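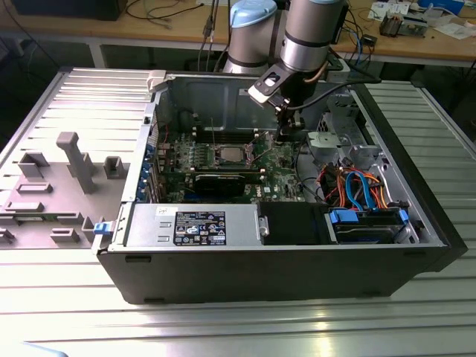 To: cell-tooling list
Subject: Re: Gripper selection for memory module removal
Date: 4 Sep 2025

Colleagues,

The Lestari Centre thanks the Nidora group for its enquiry, reproduced in part here.

> We are preparing a tender for end-of-life desktop disassembly and must
> specify either the Zoëga or the Gradetti gripper. Our specification
> closes in November. Could the Centre advise whether either unit can
> reach the memory slots of a tower with the drive cage left in place,
> and whether the wrist camera is worth its added height? We would also
> be grateful for your views on the controller settings.

The following reflects the present position of the Centre. It is provided for information and does not constitute a recommendation to purchase. The trial programme remains open.

Test conditions

All work is carried out on a Dell desktop tower laid on its side on the slotted aluminium table, with the side panel removed and the graphics card, power supply and hard drive left installed. The arm enters from above. Each gripper is allotted 30 attempts per slot position, and an attempt is recorded as complete only when the jaws have closed at the taught height and withdrawn without a protective stop. The memory modules are handled in a separate series, for which results are not yet available.
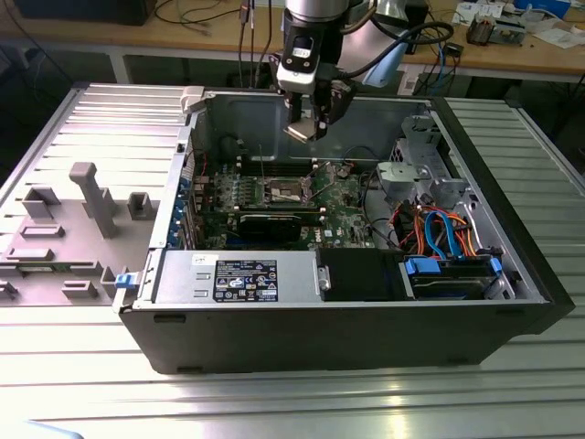 Access and clearance

Both grippers reach the slots with the drive cage in place. The limiting factor is the wrist orientation required to keep the gripper body away from the case wall. The Zoëga unit accepts a wider range of wrist angles. The Gradetti unit has the longer jaw travel, but its operators have had to re-teach the approach whenever the tower was repositioned. Members should note that the power and data cables above the hard drive are flexible and do not return to the same position from one tower to the next. We route the approach path over the motherboard side for this reason.

Camera

The wrist camera adds height to the tool and shortens the usable vertical stroke. It also removes the need for a fixture accurate enough to locate the board unaided. At a standoff of around 200 mm the slot row is found reliably under the bench lighting, though reflections from the table can disturb the exposure if the auto setting is left on.

Controller

The force threshold was reduced in 2 stages before the arm would stop early enough on contact with a closed latch. Members are advised to begin low and to log every protective stop, including those regarded as nuisance stops.

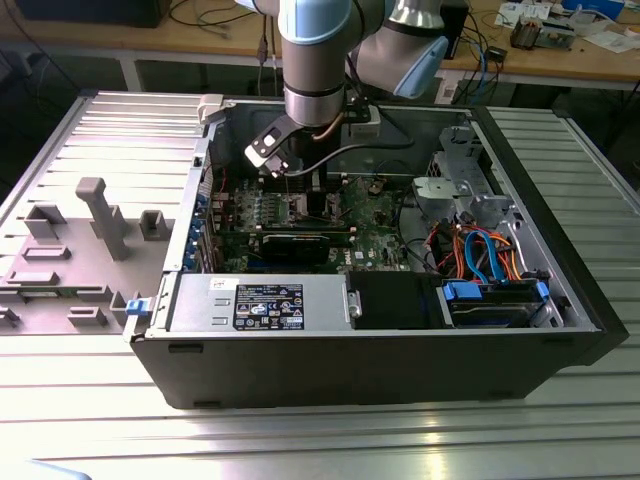 The approach speed should be held constant across both grippers when results are compared. In our first series it was not, and those figures have been withdrawn. A revised data sheet covering 4 slot positions will be circulated to this list once the second series has been checked.

Groups wishing to contribute measurements from their own cells are asked to use the existing log template and to state the tower model, the jaw material and the controller firmware version. Entries lacking this information cannot be included in the comparison.

Tooling and Evaluation Section
Lestari Centre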